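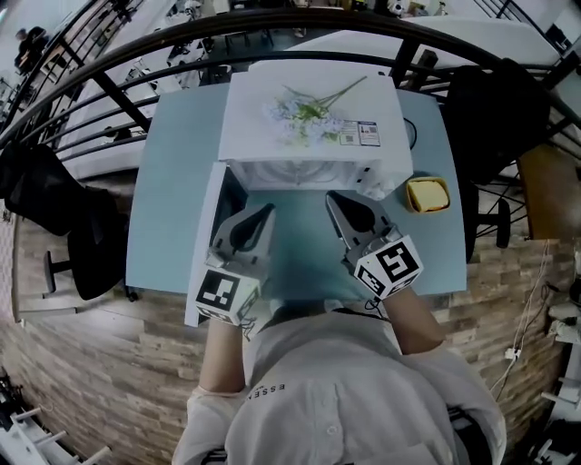

Photo: Enmont Community College, Outdoor Skills media folder

Handout 4: Waypoints, track logs and getting them onto a computer

Read this before the June field day. Bring the receiver you signed out, its cable and two sets of batteries.

Waypoints and tracks
A waypoint is a single saved position with a name. A track is the line the receiver records as you move, made of many points in order. You choose when to save a waypoint. The track records by itself as long as logging is turned on.

The Kellura receivers hold up to 1000 waypoints. Names are limited to ten characters, so settle on short forms before you leave the trailhead: TH for trailhead, JN for junction, WTR for water. Add a number after each.

Recording interval
Set logging to distance, 50 feet. Time logging piles up points while you sit and eat lunch, and the log looks like a ball of string at every rest stop. The automatic setting is fine on straight trails but cuts the corners on switchbacks.

Clear the old log before you start. If you don't, the receiver draws a straight line from wherever the last person turned it off to where you are standing.

Map datum
Check that the receiver and your paper map use the same datum. The Yusuf Ridge sheet is an older printing and uses NAD 27. Most of our receivers leave the cabinet set to WGS 84. The mismatch is enough to put you on the wrong side of a creek.

Elevation
Calibrate the altimeter at the parking area. The benchmark there is 472 feet. Do it again at the summit sign if the weather has changed - the reading drifts with air pressure.

Transfer
1. Plug in the receiver and turn it on.
2. Open Vutow and choose Import, then Track Log.
3. Save the original as a GPX file before you edit anything.
4. Delete stray points at the start and end.
5. Save the edited track under a new name.

Do not use the receiver's own Save Track command first. It thins the points and drops the time stamps.

To hand in
The original GPX file, the edited file, and a printed map at 1:24,000 with your route and at least six waypoints labeled.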